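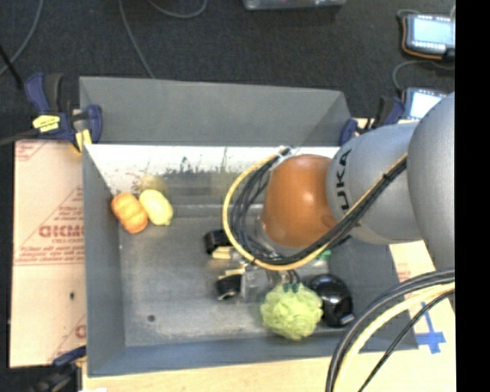

Item 2: grey metal bin and contents, Latdale room.

Present: Awuor Langat (chair), Josphat Kioko, Haziq Krishnan, Shabani Mbwambo (minutes). Apologies: Salim Rotich.
Feb 2, 2022

1. Minutes of the last meeting agreed. Asset number for the bin corrected to 571.

2. Object bin. JK reported on condition. The inner left wall is marked with dark streaks and the floor is scuffed. AL asked if the wall should be repainted. JK preferred to clean it first — paint would alter the depth slightly at the corners. Agreed. JK to try a mild cleaner on a small patch and report back.

3. Contents. The orange and pale yellow toy squashes stay in the set. HK noted that they tend to end up side by side against the wall and asked for the starting layout to be written down.

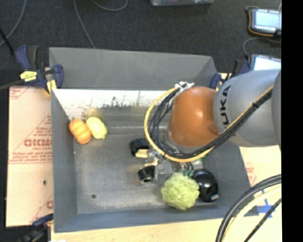 SM said the layout sheet should give a position for the soft green item and the black one as well, as the current sheet from Pleturside lists names only. HK to draft, one page at most. Names on the sheet to match the shelf labels.

4. Spares. Mansour quoted 15 days for replacement toys. AL thought this long but acceptable. Order held until SR has checked the cupboard.

5. Storage. Lids for 3 of the shelf boxes still missing — carried over to April.

6. AOB. None.

Actions: JK item 2, HK item 3, SR item 4.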